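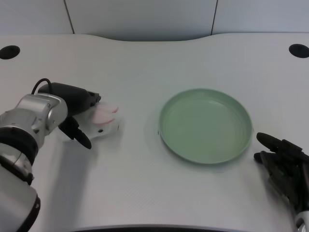 Weekly inspection, two-arm table station, Bilteck workshop. The sheet covers the table, both arms, both grippers, the stops and the people who work at it, and it replaces the older one-page version that Herman Teoh kept on the clipboard. Inspect with the station set up as it is for work, with the green plate on the table and both grippers at working height. The left wrist cable has to be looked at with the arm reached out over the table, where it loops up from the wrist housing and over to the back of the gripper, and an arm parked in its rest position won't show you that. Anything marked "action" must have a name beside it before the station goes back on.

Inspector: Zane Grigaitė
Second person present: Edgars Urbonaitė
Day: Thursday, started 9.00

SECTION A. BEFORE POWER

A1. Isolator off and locked, key with the inspector.
OK.

A2. Table fixed, no rocking when leaned on.
OK. Slight movement at the rear left foot last month, packed by Herman and still tight.

A3. Arm base bolts, both sides, paint marks lined up.
Left OK. Right: one mark hard to read. Bolt checked with the torque wrench and the mark redone.

A4. Cable holes at the back of the table have their black rings seated, nothing left hanging through.
OK.

A5. Floor clear on the operator side.
Action. Box of Gelico finger pads left where the operator stands. Moved during the check, but this is the second week running. Edgars to put a shelf label up.

A6. Notices readable: no entry while arms are live, stop positions, who to call.
OK. The phone number is still Normunds Petrauskas's old extension. Action, Zane.

SECTION B. STOPS AND SPEED

B1. Stop button, operator side. Press with both arms moving at reduced speed.
OK, both arms stopped.

B2. Stop button, wall side. Same test.
OK. Stiff to reset. Not a fault yet, look again next week.

B3. Hand-held enabling switch. Release it, then squeeze it fully.
OK both ways.

B4. Reduced speed setting reads 100 mm per second on the controller screen.
OK.

B5. Restart needs a separate action after every stop. Releasing the button must not start anything.
OK, tried three times on each button.

B6. Marked line on the floor is 300 mm outside the furthest reach of either arm.
OK on the left. The tape on the right is lifting at one end. Edgars has replaced it.

SECTION C. ARMS, GRIPPERS AND CABLES

C1. Covers on all joints, screws present.
OK.

C2. Cable loops free through full wrist rotation, no rubbing, no tight bend.
OK. Do this slowly with the enabling switch. On a previous check it was done from the recorded program and the wrist never went past half of its travel, so the check meant nothing.

C3. Finger plates secure, no cracks at the screw holes.
OK. The clear ones mark easily. Scratches are acceptable, a white line running out from a screw hole is not. Spare plates are in the Zeklow drawer.

C4. Grip force set to the soft item value when soft items are in use.
Action. It had been left on the rigid value from the day before. Reset. Uldis Pētersons to add it to the changeover card.

C5. Gripper holds its item when the stop is pressed.
OK. Note for new staff: a stopped gripper may still be gripping. Do not pull the item out by hand. Use the release on the pendant, with one person on the pendant and no one reaching in until that person says so.

SECTION D. WORK AREA AND ITEMS
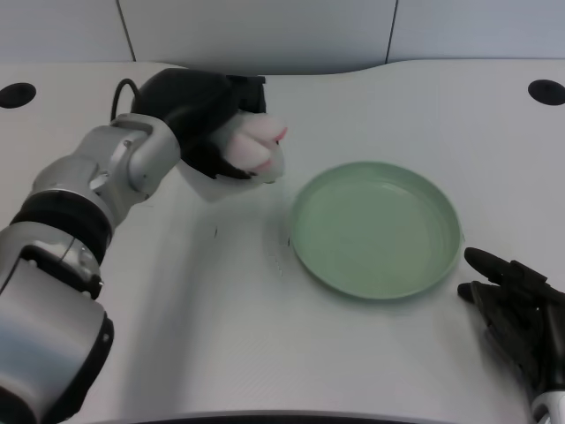
Test items should be soft, light and large enough to be seen easily from the operator position. The approved list has grown a bit untidily, and Normunds wants it cut down before anything else goes on it. The white plush paw with the pink pads can stay. It is held well clear of the table in the left hand and there is nothing hard on the outside of it that we could find. What needs more care is the other side, where the right hand sits close beside the plate at table level. Nobody is to straighten a plate in that position with the arms live, even if it only wants a nudge.

D1. Items in use are on the approved list.
OK.

D2. Plates undamaged, no chips on the rim.
OK. Small mark on one rim, wiped, no chip underneath.

D3. Plate position checked from outside the line before each run.
Being done, but from memory. We want it ticked on the run sheet.

D4. Table surface clean and free of scraps.
Small dark marks to the left of the plate. Surface to be wiped at the end of each shift and any mark that stays put to be noted here. If they come back in the same place, look at the finger tips for wear.

D5. Only the item and the plate on the table during a run. No pens, tools, phones or cups.
OK at the time of the check.

SECTION E. PEOPLE

E1. Everyone on the rota has signed the station rules.
Action. Two people from the Rebane team have used the station and only one has signed. Uldis to see the other before the next booking.

E2. Two people present for any work inside the line.
OK.

E3. Operator breaks. No longer than 20 minutes at a stretch watching a repeated run.
Mixed. The morning group keeps to it. The afternoon group was not sure the rule applied to them. It does.

E4. Near misses written down.
One entry this week: a sleeve over the line while an arm was moving at reduced speed. Stop pressed, no contact. Written up properly, thank you.

RESULT

Station may be used. A6, C4 and E1 stay open and must be closed by the next sheet. B2 to be watched.

Signed: Z. Grigaitė
Copy to: N. Petrauskas, station folder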